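Blocking a Musical Number in a Room That Is Too Small
Final Project Report, Stage Movement and Choreography II
Yaqin Su, Weidong Yu, Kirsten Ketilsson
Advisor: Guoqing Xu
Submitted 2026-04-10

1. What we set out to do

Our proposal promised "an original movement piece for a mixed-ability ensemble in the style of the mid-century film musical." We wrote that sentence before we had met the ensemble. There were 13 of them, four of whom had danced before, and one of those four meant ballroom.

The piece is called Cerkine, after the town in Kirsten's script where everybody works at the same hotel and nobody gets paid on time. It runs as a single continuous number set in the lobby during a shift change. Yichen Dong wrote the music for piano and recorded it for us at two tempos, which we labeled "performance" and "realistic." We performed to the second one.

2. The space

We were given Fernik Studio, which the booking page lists as a dance space. It has a sprung floor and a mirror. It also has two pillars, and they are not symmetrical. Weidong spent the first week drawing floor plans with the pillars left off, on the theory that we would solve them later. We solved them later.

Our final plan treats the left pillar as the hotel's front desk and the right pillar as a guest who never gets helped. This got the biggest laugh of the evening. Professor Xu asked in the feedback session how early in the process we had conceived it, and we said fairly early.

3. Method

We rehearsed through March. Each session began with a walking exercise: the full group crosses the room on the beat, changing direction whenever Yaqin claps. The aim is to get people to see each other without looking at each other. In the first session there were collisions. By the last one there were still collisions, but people apologized on the beat.

The choreography was built from work gestures. We asked the performers to bring in one movement from a job they had held. We received folding towels, scanning groceries, carrying a tray, pretending to check the back room, and leaning. We set these on counts of eight and taught them to everyone. Leaning turned out to be the hardest to do in unison and was cut down to one measure.

For notation we tried an app called Presitz, which lets you drag colored dots around a stage. It works well for up to about the point where two dots need to swap places. After that we went back to masking tape and shouting.

4. The trouble with the middle section

Bars 60 through 90 were meant to be a traveling pattern in which three lines of performers thread through one another and come out in a spiral. On paper it was lovely. Kirsten had borrowed the idea from the overhead shots in old films, where the camera hangs from the ceiling and the dancers turn into a flower.

Our audience, as Weidong pointed out in the third week, would not be hanging from the ceiling. From a folding chair, the spiral looked like a line for a restroom.
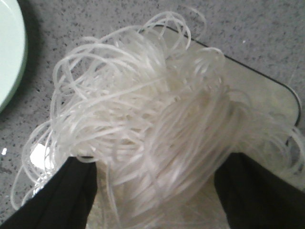
We rebuilt the section twice. The first rebuild raised the back line onto risers, which helped until someone had to get off the risers. The second rebuild, which we kept, breaks the spiral open so that it faces the house and lets each line peel away in turn. It is a simpler pattern. It also gave Yichen a place to put the key change he had been asking us about since the proposal.

5. Budget and performance

We had $210 from the department. Most of it went to bellhop jackets from Queiroz Costume Rental, which charges by the jacket and again by the button if you lose one. We lost three. The rest bought tape.

The piece was performed once, at the end-of-term showing, for an audience of nearly 30. Our poster had been printed with a note that seating was limited, and this was true of the chairs, although the auditorium next door seats 1,000 and was free that night. We found out from the person locking it up.

6. What we would change

We would meet the cast before writing the proposal. We would put the pillars on the floor plan. Yaqin would like it recorded that she suggested both of these things in the first week.

We would also film more rehearsals from the audience's side. Almost all of our footage was shot from beside the piano, where the outlet is, so we have an excellent record of everyone's left shoulder. The one run filmed from the front showed us more in four minutes than the previous two weeks of notes, including that Weidong, who was not in the piece, was visible in the doorway throughout, counting.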